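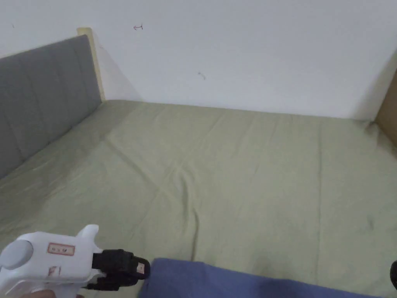

The case for the afternoon nap

My grandfather slept for 27 minutes after lunch every working day of his life. He ran a hardware shop in Futstead, and at half past twelve he turned the sign on the door, ate a cheese sandwich standing up, and lay down on a camp stretcher between the paint tins and the garden hoses. Customers knew to wait. A few of them, I'm told, went home and did the same.

I thought of him a lot last November, when I gave up fighting the two o'clock slump and started napping properly. I'd always been an accidental napper, the sort who wakes up on the couch at five with a stiff neck and no idea what year it is. Doing it on purpose is a different thing altogether, and I've become a complete bore on the subject.

The first lesson was length. Twenty minutes or so suits most people I've talked to, and anything close to an hour leaves me so foggy I may as well write off the afternoon. I set an alarm, then I put the phone on the far side of the room. If I don't drop off, I still lie there until it rings -- quiet rest with your eyes shut is a lovely thing in its own right, and I wish I'd learnt it years ago.

Bram Koster got me through the difficult early weeks. He drove night freight to Pladora for 12 years and can fall asleep, as far as I can tell, at will. His method is wonderfully plain. Shoes off, belt loosened, something light over the feet even in summer. Then he goes through the streets of the town where he grew up, one house at a time, trying to remember the colour of each front door.

"I've never made it past the butcher's," he told me. "Nine doors, and I'm gone."

I tried it with my own street and got as far as the Szewczyk place on the corner, with its huge fig tree and the dog that hated bicycles. Next thing I knew, the alarm was going off and the kettle was calling!

Timing matters as well. Early afternoon is the sweet spot, when lunch has settled and there's enough day left to feel tired again by bedtime. I once pushed mine back to half past four to finish some work, and was wide awake at one in the morning reorganizing the spice drawer in my head. These days, if I've missed my chance by three, I go for a walk and wait for night.

As for where, I've heard from nappers who swear by hammocks, parked cars, church pews and the grass behind the cricket nets. A retired schoolteacher wrote to tell me she has napped on the same rug for 33 years. My own preference is on top of the covers with the blind half down, so that my body knows we're only visiting. Under the doona is a trap. I've fallen into it more than once and lost whole afternoons that way (very happy ones, I'll admit).

Some people can't nap, and some shouldn't. If you already lie awake at night, sleeping in the day can make things worse, and if you're worn out all the time, please go and see your doctor.

For everyone else, start on a day off. Tell the household, turn down the radio, pick a street you used to know well and begin at the first door.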